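Home | Travel | Food | People | Archive

Print this article
E-mail to a friend

The Slow Market of Preden

By Roxana Tudose

The road to Preden climbs for two hours through beech forest, and during most of this time the traveler sees no house at all. Then the trees stop, the valley opens on the left side, and the first thing which appears is the roof of the cloth market. It is a long roof, covered with dark shingles, and it is older than the church and much older than the road.

I came on a Saturday evening in June, because I was told that a person who arrives on Sunday morning arrives too late. The market opens at five. By eight, the best pieces are already wrapped in newspaper and on their way down to Avram, where the dealers have their shops and where the same blouse costs three times more.

Preden has 2,198 inhabitants, according to the board at the entrance of the town, and on a market day this number perhaps doubles. The sellers come from villages whose names are not on my map. They bring old shirts, bed covers, aprons, curtains, christening clothes, wool blankets in stripes of red and black, and bags full of pieces that were once something else. Some of it is a hundred years old. Some of it was made last winter and washed many times with tea.

My guide for the morning was Rodica Munteanu, who has repaired cloth for most of her life and who has a small workshop behind the post office. She agreed to take me with her on one condition, that I do not speak to sellers before she does. "You have a face that pays," she told me, and she was right.

How to look

Rodica does not look first at the color or at the pattern. She turns the piece inside out and looks for the seams. In the hill villages, women sewed with thread they had spun themselves, and this thread is never quite the same thickness along its length. You can feel it with the nail of your thumb. Then she holds the cloth against the sky. Old hemp lets the light pass in small uneven points, like a sieve which was made by hand.

After this she smells it. I had not expected this part. Cloth that has been kept in a chest with walnut leaves has a bitter and dry smell which stays for many years, and Rodica trusts it more than any story from a seller. The stories are always good. Every apron belonged to a grandmother who was the most beautiful girl in her village, and every blanket was hidden from soldiers.

We stopped at a table where a man sold only sleeves. He had cut them from shirts whose bodies were too worn, and he kept them in pairs, tied with string. The embroidery on the shoulder is the richest part of the shirt in this region, and so the sleeves were often saved and sewn to a new body, sometimes two or three times. Rodica bought one pair and put it in her bag without showing any joy. Only when we were behind the bread stall did she take it out again and show me the stitches, which were so small that I needed my glasses.

The villages of the upper valley

Each village had its own way. In Nenum the embroidery is black and dark brown, with very little red, and the pattern runs down the arm in three straight lines. In Skumden, which is only on the other side of the river, the women used yellow and a strong green and filled the whole sleeve. People say that the two villages did not marry between them for a long time and that the sleeves are the reason. Rodica thinks it was the bridge, which was bad.

There is a small museum in Skumden, in the former school, with 109 shirts hanging in two rooms. It opens when you ring at the house next door. The woman who came with the key had flour on her hands and did not stay with us, so we were alone with the shirts for almost an hour. There are no labels in the first room. In the second room there are labels, but Rodica disagreed with many of them, and at one shirt she became quite angry and wrote a note which she left on the windowsill.

What I remember best is a man's shirt, completely white, with white embroidery. In weak light it looks like a plain thing. When you walk past it, the pattern comes and goes with each step, leaves and small birds, and then again nothing.

What repair means

In her workshop, Rodica showed me how she works. She has drawers of old thread sorted by color and by age, and she will take apart a ruined cloth to get thread for a better one. For a hole in hemp she first makes a small net across the empty place and then weaves through it, following the old rhythm. She does not try to hide the repair completely. A person who looks carefully should be able to find it, she says, otherwise it is a lie.

She charges little, and she is slow. One bed cover was with her for two winters. The owner telephoned every month in the beginning, then every season, and in the end he came to see it and stayed for lunch.

Young people bring her things also, and this surprised me more than the market. They come with jackets, with printed summer dresses, with factory curtains from the seventies, and she repairs these with the same patience as a wedding shirt. She refuses only leather and anything with glue in it.

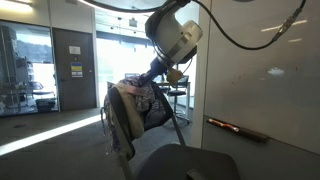
If you go

A bus leaves Avram every morning at six and another one in the afternoon. The market is held on Sunday from spring until the first snow, and it is finished before noon. Bring small money, because the sellers have no change early in the day, and a cloth bag. There are two guesthouses in Preden, both simple and clean, and the one near the mill has over 400 books left behind by guests in many languages. The road to Nenum is in poor condition after rain. For the museum in Skumden, ring twice.

Print this article
E-mail to a friend

More from People and Places

The Last Ferry on the Lower River
Plum Season in the Hill Orchards
A Bell Maker and His Three Daughters
Walking the Salt Road in Autumn
Bread for the Shepherds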